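Search this site Go

Guest house changes its bedding after spring trial

Sat 25 November
By Seung-woo Yeo

The Doltmont guest house has finished replacing the bedding in all 10 of its rooms, ending a changeover that began with a trial in May. Every bed now has plain white covers and white pillows in place of the patterned quilts the house had used for years.

The new sets were supplied by Danzer, which delivered 1063 pieces in all, counting spares, pillowcases and the linen held back for the laundry. Nine rooms were made up by the start of the week. The last, on the upper floor, was done on Friday.

Staff have also changed how the beds are made. Covers used to be tucked in tightly on both sides. They are now left to hang over the edge, with the pillows laid flat at the head – a method the house picked up from its sister property, Rosudetti.

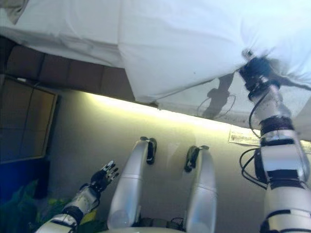
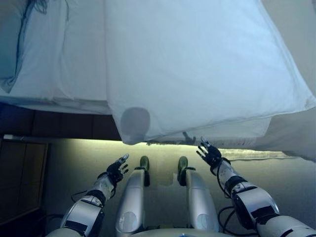 White bedding in one of the rooms at Doltmont.

Guests who stayed during the trial were asked to fill in a card at breakfast. Most preferred the lighter covers, though several wanted a second blanket in the colder months. Blankets will be kept at the front desk and can be asked for at any time.

The old quilts have been washed and sorted. Those in good condition will be sold in the entrance hall next weekend, from 10 in the morning until 2 in the afternoon. Buyers are asked to bring their own bags.

Room prices stay the same until spring.

Contact us | © Pronent Local News | Back to top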